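Zarnurcombe Community Help > Education > Scholarships and student funding

Does a bursary get taken off my student loan?

Asked by Wissam Daher, Jul 7, 2023

My daughter has been offered a place to do nursing and she has also been told she will get a Nassar bursary, which is a local one for pupils who are the first in their family to go on to university. The letter says it pays 572 a term for the first year. She has already applied for her loan and the form asked about our household income but I can't see anywhere that she should have put the bursary.

Two things I would like to know. Does she have to tell the loan people about it, and will they cut the loan? Also the letter says she must "confirm enrolment by the stated date in November" but the first term starts well before that. Does it mean she gets nothing until then? She has to pay for her room when she moves in.

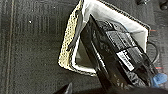 I rang the school but the person who dealt with it has left. The letter is signed by the Drimitz office and there is no phone number on it, only a postal address.

3 answers

Answer from Efraín Ayala

My son had the same bursary two years ago. We did not have to declare it and his loan stayed the same. The loan is worked out on household income and a bursary paid to the student was not counted in that. I would still ring the loan helpline and get her to read out the exact wording in the letter, as rules can change from one year to the next. She will have to make the call herself or give permission for you to speak for her.

On the dates, yes, the first payment came after he had sent the enrolment form back. His was 565 a term then. The university stamps the form for you at the student desk but they won't do it until she has registered in person, so she can't get it done early. He posted it in the first week and the money came before the deadline, so the November date is only the last day they will take it. Keep a copy. They asked him for it a second time.

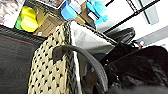

For the room, ask the accommodation office if they will split the first payment. A lot of them will if you ask before she moves in and can show the award letter. Don't leave the letter lying about at home in the meantime. Ours ended up in a woven basket much like that one, the sort with a curved handle and a white sheet of something tucked in the top, and it took me an evening to find it. I scanned it after that and he kept it on his phone.

Answer from jivby_mum

Don't know about the loan bit but we got ours late too. Worth asking the uni if they have a hardship fund.

Answer from P. in Jivby

Write to the Drimitz address and put her date of birth and the school name on it. They do reply, it took 3 weeks when I did it.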